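Senbridge tabletop arm with parallel gripper
Dornis shop > Arms and grippers > Tabletop

In stock, shipped from our Adska warehouse
Reach: 57 cm
Payload at full reach: 2 kg
Weight without base plate: 14 kg
Warranty: 3 years
Power: ordinary wall socket, lead supplied

Can it do the chores yet?

I get this one more than any other question, usually from people who have already decided they'd like the answer to be yes. So here's mine. The Senbridge can do bits of chores, on a table, if you're willing to set the table up for it. It won't do your house. It might well do a corner of your stockroom, and I'm quite excited about that corner!

Take books. Putting a book in a rack or getting one out sounds like nothing at all, and it's one of the jobs I'd now use to judge any arm, ours included. Paperbacks are floppy, they lean on each other, the covers are slippery and the gap you need is often thinner than the finger you want to put in it. A mug is easy by comparison (mugs have handles and stand on their own).

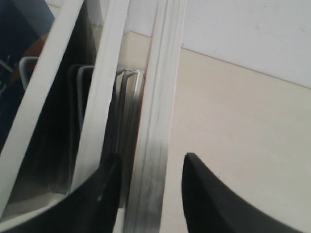
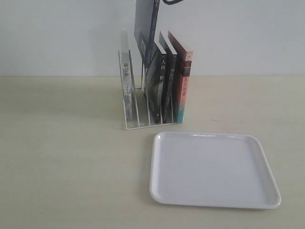

Upright in the wire rack, with the tray in front.
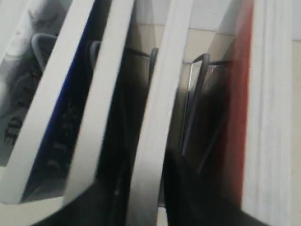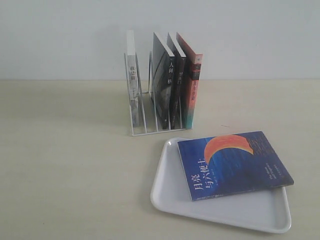 The Moon and Sixpence, flat on the tray.

Sugiyama
Product writer, Dornis arms and grippers

Look at how close together things get once you're down at finger height. From across the table a book rack seems to have loads of room, and then you get in among the spines and it's all dark slots and leaning edges. That's where I've seen most attempts go wrong – the arm arrives in the right place, more or less, and then nudges the neighbour over or closes on two covers at once.

A flat tray is a kinder thing to aim for. With a book lying on it, I'm happy if most of the book is on the tray and the cover is facing up. If a corner hangs over the rim, fine, I'd do the same myself on a busy afternoon. If your job needs the book square to the edge every time, you'll want a fixed stop on the tray and a good deal more patience.

Going the other way, from flat to upright, is harder. The arm has to get under an edge, turn the book and find a slot, and I wouldn't promise that to anyone buying this for a shop counter next month.

What I'd buy it for

Moving light things between a rack and a tray, sorting stock that comes in similar sizes, and trying out your own ideas before you spend proper money. Small shops, school workshops and keen people with a spare bench have all been in touch, and the ones who get on best with it start with a single dull job and stick at it until it's boring.

What I wouldn't buy it for

Washing up, anything made of glass, laundry (please stop asking me about socks), or working next to small children. It's also no use if your shelves are above head height – 57 cm is 57 cm.

In the box

Arm, gripper, base plate, clamps for the table edge, power lead, stop button on a long cable, and a printed guide. Spare finger pads are sold separately and I'd add a set to your first order, as the pads do wear with card and paper.

Software updates are free for as long as the warranty runs. Returns go to the Adska address printed on the delivery note.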